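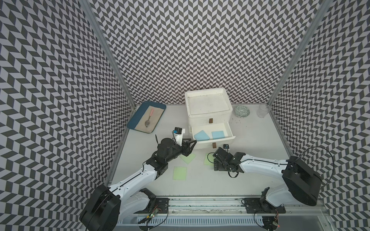 Drawer open, two light blue sponges inside.

Alaric Calloway
8/29/24

Small claims thread. I run a two-person law office and most of our calls this month are from people owed money by a contractor or a former landlord. These are the things I repeat on the phone.

1/ Send a demand letter before you file. One page. Say what you are owed, what it is for, and the date you want it by. Keep a copy and mail it with tracking.

2/ Sue the right name. A client paid a deposit to "Brannigan" for a fence. The truck said Brannigan and so did the invoice. The registered company was called Skirkari LLC. Her first filing named the truck and she had to start over. Look the business up on the state's website first.

3/ If your claim is over the court's limit, you can usually drop the extra and stay in small claims. You can't come back for it later. One man was owed a little more than the limit and gave up $69 to stay in. He was fine with that.

4/ Bring paper. Judges in our county do not want to scroll through your phone. Print the texts with the dates showing. Three copies: judge, other side, you.

5/ Put the texts in order. I once got 34 pages from a tenant, newest first, with his brother's messages mixed in. We spent most of the meeting sorting.

6/ Service matters. You can't hand the papers over yourself in most places. Use the sheriff or a process server. If service is bad, expect a new hearing date.

7/ Winning gets you a judgment. It does not get you a check. If they don't pay you may need to garnish wages or a bank account, and that's more forms and another fee.

8/ Someone asked about settling in the hallway. Yes, you can. Write it down, both sign, and tell the clerk before you leave.

9/ If you are the one being sued, show up. A lot of the $2000 judgments people bring me are defaults. Some can be reopened, but the deadline is short.

10/ My colleague Tihomir Stojanovska is taking landlord deposit questions in September. Rules differ by state, so say where you live when you write.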